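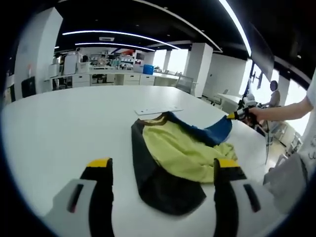
The sorting table in September, with one of the black, blue and yellow-green tops being folded.

Home | What we do | Reports | Give clothes | Contact

Plundlow Clothing Share
Autumn progress report to the Vinura Small Grants Fund
Posted in September by the Plundlow project lead

Hello again from Plundlow! It's been a busy few months and I've got rather a lot to tell you, so I'll start with the table, as that's where most of your money has gone.

You'll remember from the application that we'd been sorting everything on two pasting tables pushed together, with a gap down the middle that swallowed socks. The big white one has made a huge difference. You can lay a grown man's jacket out flat with the sleeves open and still have room beside it for the next thing, and because the top is white you spot marks and pulled threads straight away. I used to find stains at the very end, when the thing was already folded and in a bag, and then it all had to come out again (more than once, I'm afraid).

So, figures first. Since the spring we've sorted 2,000 items, which was the target for the whole year, so I'm very pleased with that. Of those, 401 were sportswear of one sort or another – football tops, running jackets, tracksuit bottoms, school PE kit – and that's far more than I put in the plan. I'd guessed at a small box of it. It now has a shelf to itself and is eyeing up the one below.

Sportswear is a pain to fold, I have to say. Cotton shirts more or less stay where you put them, but anything slippery slides off the pile the moment you turn round. The tops made of several colours are the worst, as the panels all crumple in different directions and you can't tell the front from the back until it's been pulled out straight. We've settled on a way of doing it that works nearly every time. Lay it flat, find the collar and get that at the far side, pull the sides out until the panels lie smooth, then sleeves in, sides in, and up from the bottom in two goes. It goes a lot better with a pair of you, one holding the middle down and the other stretching the far side out. On your own it's perfectly possible but you do end up leaning on it with your elbow.

I've written that up as a single sheet and it's taped to the inside of the cupboard door. There's a separate one for coats, which was asked for, and one for baby things, which wasn't but I enjoyed making it.

Now, the parcels. We've sent out 192 family parcels against the 150 or so we'd talked about. Each has enough for a week for one child, plus a coat if we have the size. The folding matters more here than you'd think! A parcel that's been folded properly fits the middle-sized box, and a parcel that hasn't needs the large one, which costs us more to send and is horrible to carry up a flight of stairs. We also had a lovely note back from one of the schools saying how nice it was that everything came out of the box looking cared for. I've kept that one.

Kuzmenko have carried on giving us boxes at cost, and they've said the price will hold until the new year. The labels are from Drurum as before. I did have a grumble with the first roll as the glue wouldn't stick to anything with a coating on it, so half the waterproofs lost their sizes on the shelf and had to be measured again with a tape. The second roll is a different sort and so far, so good.

What hasn't gone well? The repairs. I'd said we would run a mending session every fortnight and we've managed 8 in total, which is short. Zips are the main trouble. A button takes a few minutes and most people are happy to have a go, but a zip in a padded coat is a proper job and I've only two helpers who'll take one on. There's a bag of coats waiting, all good apart from the zip, and it bothers me every time I walk past it. I'd like to move a little of the unspent travel money across to pay for a repairer to do them in one batch before it gets cold. I'll send a separate note with the sums, but if you could let me know whether that's allowed in principle I'd be grateful.

We're also short of some sizes. Plenty for toddlers, plenty for adults, and then almost nothing for ages nine to twelve, presumably as children that age wear things until they fall apart. I've put a call out through the schools and the swimming club, and a few bags have started to come in.

Spending is close to the plan. The table and shelving came in slightly under, the boxes slightly over, and the travel line has hardly been touched, as people have mostly been kind enough to drop things off themselves. The full sheet is attached to the email, with receipts in the order they appear. One of them is very faded – it was a till receipt and I left it on the windowsill – but I've written the amount on the back.

Between now and Christmas the plan is winter coats first, then school shoes if we can find somewhere to keep them that isn't the floor. I'd also like to try a folding afternoon for parents who've offered to help, with tea, and a big heap of sports tops to practise on (they'll soon see what I mean). And I want to get the out-of-season things boxed up and labelled properly, so that next spring I'm not opening twelve lids looking for shorts.

If any of you would like to come and see how it all works, mornings are best, any time after ten. Wear something you don't mind getting fluff on. Thank you all so much for the support, and the next report will be with you in the new year.

Recent reports
Summer update: shelves up at last
Spring update: moving the sorting room
What we can and can't take
Folding sheets to print
How our parcels are packed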